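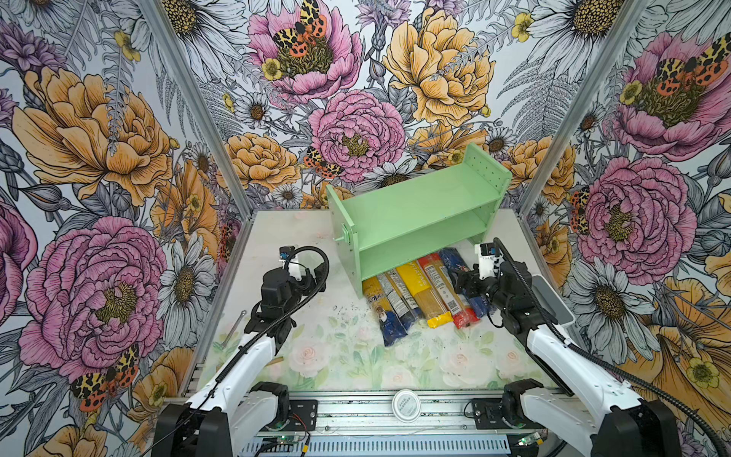
From: Boris Čierny
To: Limetside garden list
Date: Sunday, August 4, 2024
Subject: Re: Peonies with many leaves and no flowers

Dear Zinash, dear all,

Thank you for your message, and excuse me that I answer only now. We had my wife's parents with us the whole week and I did not sit down at the computer. I answer between your lines.

Zinash Zeleke wrote:
> We moved into the house two years ago and there are 4 old peonies
> along the south fence. The first May they had a few flowers. This
> May they had none, only very nice green leaves. The buds were there,
> like small peas, and then they became brown and stopped.

Small buds that become brown can have several causes. In my garden it was twice a late frost and once a dry spring. You did not write if the soil was dry in April. Peonies look strong, so people forget to water them, and I did the same for many years. If the brown buds had a gray fur on them, it is botrytis, a fungus, and then you should cut the stems down to the ground in fall and put them in the trash. Do not put them in the compost.

> My neighbor says they are planted too deep and I must dig them out.
> Is it true? I am afraid to kill them, the former owner told me they
> are older than she is.

Your neighbor can be right, but please look first. Take away the soil with your fingers next to one stem until you feel the pink or white eyes on the root. They should be not more than two inches under the surface. Mine were at almost five, because I put bark mulch over them every year and was proud of how tidy it looked. I did not dig anything out. I only took the mulch away, and the second spring after this I had flowers again.

If you really must move them, wait until the second half of September. Now in August it is too hot here, and the roots are still collecting for next year. Cut each clump so that every piece has three to five eyes, and do not be sad if there are no flowers the next spring. It is normal.

> Also, do I cut the leaves now? They have some spots and look tired.

No, leave them, please. Spots in August are mostly ugly and not dangerous. You can take off the worst leaves by hand. The rest should stay until the frost makes them fall.

One more question from me: is there a tree near this fence? Engelbert Tanner had the same story with a maple. When he bought the house the tree was small, and after fifteen years the peonies had sun only until eleven o'clock. They need six hours at least. He moved his to the front, beside the mailbox, and they are the best on the street.

About feeding – I give one handful of bone meal per plant after flowering and nothing more. Lawn fertilizer is bad for them. It gives exactly what you describe, many leaves and no flowers. If you or your husband feed the grass, keep a good distance from the fence.

For the others on the list: Wondimu Weldu asked me in June if I can divide my yellow one. I will do it this fall and there should be three pieces. One is for him, the other two are free. Write to me directly, not to the list. I cannot mail them, you must come to get them.

Zinash, please tell us how deep the eyes are when you have looked.

With kind greetings,
Boris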